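Sorting on the pink quilt
March 25, 2021

The lease on the Flasano Street apartment runs out in May, and I've started going through the small stuff now so I don't have to do it in the last week. The move is 166 miles, Ferik to Osatville, and I don't want to pay to haul things I'm going to throw out when I get there.

The big furniture is easy. It either goes or it doesn't. What takes time is everything that lives in drawers, on windowsills and at the bottom of bags. Last time I moved I tipped all of that into boxes, wrote MISC on them, and was still opening MISC boxes 11 months later. One had a single oven mitt and a phone book in it.

This time I'm doing it a batch at a time. I carry a batch over to the pink quilt, spread it out, and nothing goes back where it came from until I've decided on it. I set a kitchen timer for 20 minutes. When it rings I finish what I'm holding and stop.

The quilt is good for this. It's pale enough that small things show up, and the padding keeps glass from rolling into other glass. It has embroidered fans on it, white with gold outlines, and I try to keep stuff off those because the thread catches. It was my grandmother's and it is coming with me, so that's one decision made.

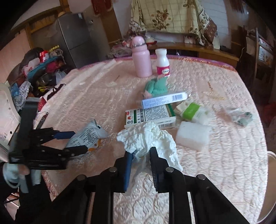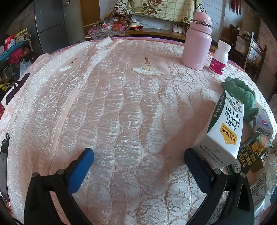 Renny Bahrami

The medicine and paper pile was the slow one. I had let packages build up, and each one has to be picked up and read. The box with WATERMELON up the side in big letters I knew right away. The long slim white and blue carton I had to turn over twice to find the part I wanted, and the print on the crinkly packet is so small I took it to the window.

My rule for that pile is simple. If it has a date and the date is past, it goes in a bag for the pharmacy drop-off. If I can't find a date, same bag. Leaflets stay inside their own boxes – I learned that after separating a whole stack of them once and having no idea which went with what. Crumpled tissue goes straight in the trash, and there is always more of it than I think.

The drinks and odds and ends went faster. The pink water bottle stays. It has a few scuffs low down, but I use it every day. The key ring and clip looped around its neck stay there too, where I can find them. The white supplement bottle goes in the bathroom box, standing up, with tape over the cap for the drive.

The milk carton had no business in that batch. It got carried in along with everything else and I only noticed when I set it down. I do like the cow drawing on it. It went back to the kitchen.

Then the green plush. I've had it for years and still couldn't tell you if it's meant to be a dinosaur or a frog. It has bumps along its top, so I lean dinosaur. I told myself soft toys were going to the donation bin, and the others did. This one is going to ride up front in the car.

Next up is the hall closet, which I've been putting off. It has coats, two broken umbrellas, and a Bahrami family tradition of keeping every paper shopping bag that has good handles. After that the desk. I have storage unit 3751 booked in Osatville in case the new place isn't ready in time, but I would like to hand that key back without ever using it.

If anyone in Ferik wants paper bags, let me know. Some of them are very nice.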